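シミュレーション用キット「Huser」の購入を迷っています。片付け作業の学習に使えますか

投稿者:kumo_no_ue
カテゴリ:ロボット・自動化 > ソフトウェアとサービス
投稿日:2024年1月19日

はじめまして。日本語は私の母語ではないので、変な文があったらすみません。できるだけ丁寧に書きます。

私は小さい会社で、台所用品の片付けをするロボットアームの研究を担当しています。担当者は私を入れて二人です。実機は一台ありますが、昼間は別のチームが使っていますので、私たちは夜しか触れません。そのため、シミュレーションで動作データを集めてから実機に移す方法を考えています。

候補は、Hivumau社が出している「Huser」というキットです。台所のシーン、アームのモデル、物体のセット、それから遠隔操作でデータを記録する機能が一つになっています。見積もりをもらいましたら、基本の物体セットに164種類の物体が入っていて、追加パックを買うともっと増えると書いてありました。12月に体験版を申し込んで、二週間だけ使いました。

体験版で作ったのは、カウンターの上の物を一つずつ取って、決まった場所に移すという簡単な作業です。アームは台座に固定で、手先は二本指のグリッパーです。物体の配置は自動で変わる設定にしました。マグカップとフライパンのほかに、石けんのディスペンサーも同じカウンターに出てきます。

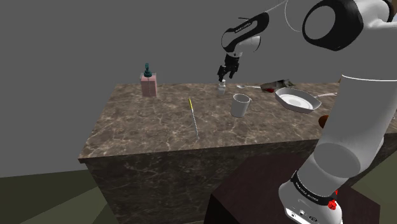 私が心配しているのは、細い物のことです。マグカップのような物は、私が操作しても問題なくつかめました。しかし、スプーンや細い棒のような道具は、台の面に近すぎて、指の先が台に当たるか、物体が急にはねてしまいます。設定の「接触の硬さ」を下げると、はねることは減りましたが、今度は指が物体の中に少し入ってしまいます。これはキットの問題ですか。それとも私の設定の問題ですか。

もう一つ、サポートのことも知りたいです。契約には「標準」と「優先」の2種類があります。優先の方はかなり高いので、上司に説明するための理由が必要です。実際に使っている方がいらっしゃいましたら、次のことを教えてください。

・細い物、平たい物の把持は、設定で実用になりますか
・自分で作った物体のモデルを入れるのは難しいですか
・標準サポートは返事がどのくらいで来ますか

どうぞよろしくお願いいたします。

追記:計算機はGPU一枚のデスクトップです。足りないかもしれませんので、それについての意見も歓迎します。

Gus Alcantara さんの回答
参考になった:多数

こんにちは。私も母語が日本語ではありませんので、お互いにゆっくり行きましょう。Huserは去年の春から仕事で使っています。良いところと困るところの両方を書きます。

まず細い物の把持ですが、半分は設定で、半分はキットの物体データの問題だと思います。基本セットの物体には、見た目の形と、衝突を計算するための形が別々に入っています。スプーンの類は、衝突用の形が見た目より少し太く、底が平らではない場合があります。そうすると、静かに置いてあるように見えても、内部では台とわずかに重なっていて、指が触れた時に押し出されます。はねるのはこの時です。

確認の方法は、表示メニューで「衝突形状」をオンにすることです。見た目の形からはみ出している部分がありましたら、その物体は衝突用の形を作り直した方が早いです。私は持ち手の長い道具をほとんど全部作り直しました。一つにつき半時間くらいの仕事です。

次に、接触の硬さを下げるのは、あまりお勧めしません。書いていらっしゃる通り、指が中に入ります。その状態で集めたデータを実機に持って行くと、指を閉じる量が足りない動作を学習してしまいます。私はこの失敗をして、集めた2000回分の記録を捨てました。硬さは初期値に戻して、計算の刻みを半分にする方が良いと思います。速度は落ちますが、夜の間に自動で再生させておけば困りません。

もう一つは、取り方の問題です。細い物を真上からつまもうとすると、実機でも難しいです。指先を台に軽く当ててから、滑らせるように閉じる動作が必要です。Huserの遠隔操作では、初めの設定で手先の高さに下限があります。設定ファイルの「最低高さ」を見てください。体験版では変更できなかったかもしれません。製品版では変更できます。

自分のモデルを入れることは、難しくはありませんが、面倒です。形のファイルのほかに、質量、摩擦、衝突用の形を書いたファイルが必要です。説明書のこの章は翻訳がよくないので、英語版を横に置いて読むことをお勧めします。日本語版では「摩擦」と「減衰」が一か所で逆になっています。

サポートは、私の会社では最初の年だけ優先にして、今は標準です。優先の時は当日か翌日に返事が来ました。標準では三日か四日です。週末をはさむともっと長いです。返事の内容は、同じ人が書いているように感じます。ですから、導入の最初の数か月だけ優先にするのが、上司の方にも説明しやすいと思います。途中で変更できるかどうかは、契約の前に文書で確認してください。口頭では「できます」と言われましたが、私の時は更新日まで待つ必要がありました。

計算機については、物体を十個くらい置いたシーンなら、GPU一枚で足りています。石の模様や影をきれいに出す設定にすると重くなりますので、記録の時は軽い描画にして、後から画像だけを高い品質で作り直すのが良いです。この機能は「再描画」という名前で、追加料金はありません。

全体としては、私は買って後悔していません。ただ、買った日からすぐ使える製品と考えると、がっかりすると思います。

tetsubin_7 さんの回答

Turariのほうが安いよ。うちは両方試してTurariにした。台所のシーンは少ないけど、細いものがはねる問題はなかった気がする。ちゃんと比べたわけじゃないので参考程度に。

Dvorak配列の人 さんの回答

上の方の説明がくわしいので、少しだけ足します。

衝突用の形を直しても、薄い物がつかみにくいことがありました。私の場合は、指の先の形が原因でした。Huserの標準のグリッパーは、指先の角が丸くなっています。薄い物だと、丸い部分だけが触れて、力が上の方に逃げます。グリッパーの設定に、指先を別の形に替える項目がありますので、実機と同じ形に合わせてください。実機の指先がゴムでしたら、摩擦の値も実測して入れた方が安全です。

それから、配置を自動で変える設定についてです。物どうしの最小の間隔が初期値ではとても小さいので、鍋の横やカップの後ろに物が寄って、グリッパーの入る場所がない配置が出ることがあります。難しい配置も学習には必要ですが、最初から混ぜると、操作する人が疲れます。私は初めの300回を間隔の広い配置だけで集めて、その後で少しずつ狭くしました。

Turariについては、私は使ったことがありませんので、何も言えません。

kumo_no_ue(投稿者)のコメント

皆様、ご回答ありがとうございました。

衝突形状の表示を早速試しました。体験版の期限が切れていましたが、Hivumauの営業の方にお願いして、三日間だけ延ばしていただきました。スプーンの衝突用の形は、柄の部分が見た目の倍ほどの太さでした。見た目だけで判断していたので、気がつきませんでした。

接触の硬さは初期値に戻して、計算の刻みを半分にしました。はねる回数は大分減りましたが、なくなってはいません。最低高さの項目は、体験版では灰色になっていて変更できません。これは製品版で試すことにします。

Turariも資料だけ取り寄せます。上司には、最初は優先サポートで契約し、後で標準に変える案を出しました。変更の時期については、Hivumauに文書で問い合わせをしていて、返事を待っています。返事が来ましたら、ここに追加で書きます。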